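Kitchen worktop recycling scheme opens in Nindport

Residents replacing a kitchen can now hand in old stone worktops at the Wurnmont yard in Nindport. Until January the only choice was the general rubble skip, and 239 households used it last year.

Darren Greenwood, who runs the yard, says pieces should be at least 360 mm long. Sinks and taps must be taken out first – staff will not do this on site.

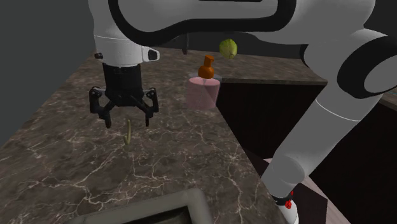 Brown marble countertop.

Slabs are sorted by thickness and sold on Friday mornings. Larger ones usually go to joiners, and offcuts are cut down for shelves, hearths and window sills. Azucena Becerra bought enough for her utility room for £159, including cutting.

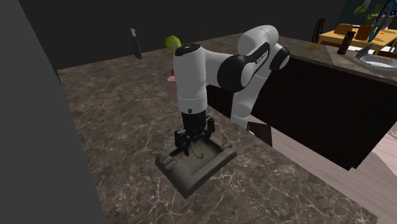 Dark brown marble with white veining, and a grey tray on top.

Marble marks easily, so buyers are given a care sheet. Wipe up lemon juice and vinegar straight away and keep bleach off it. The yard has room for more than 3,000 kg of stone at a time. To book a drop-off, ask for Ustyna Moroz at the front office.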